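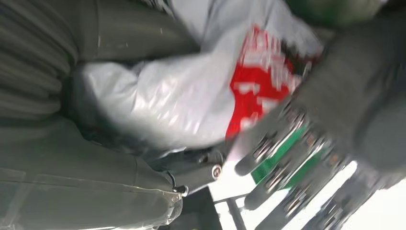 Okay, returns season at my little online shop, so here's a thread on plastic mailers, a subject I now have way too many feelings about.

We moved into the Trengate unit in May and I swore I'd get the packing corner sorted before anything else. Reader, I did the shelves first. The shelves look great!

What I've learned since then is that soft bags are the worst thing to handle in bulk. Boxes stack. Bags slump, slide and fold over their own labels, and then you're smoothing them out flat like you're ironing a shirt.

I was tossing everything into big cardboard cartons until the bottoms gave out. Switched to plastic crates – rigid sides, a proper rim to grab – and my back thanked me within 2 days. 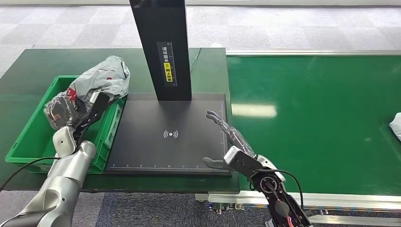
Crate tip: don't heap it. I know, I know, one more bag always fits. But once stuff is poking up over the rim you can't stack another crate on it, and the top bag ends up on the floor.

Other tip: clear bags for dark things. Black socks in a gray mailer are a mystery. Black socks in a clear bag are black socks.

Someone asked about rulers. Yes, get measuring marks right on the work surface if you can. I used to hunt for the tape measure 8 times a day and it was always in my pocket.

Last order of mailers was 4,000 from Wurkomard, the crinkly kind. Loud, but they don't split at the seam like the Jaledis ones did.

Anyway, 537 left on the roll pack and I'm going to bed. Tomorrow, labels – if the printer feels like it.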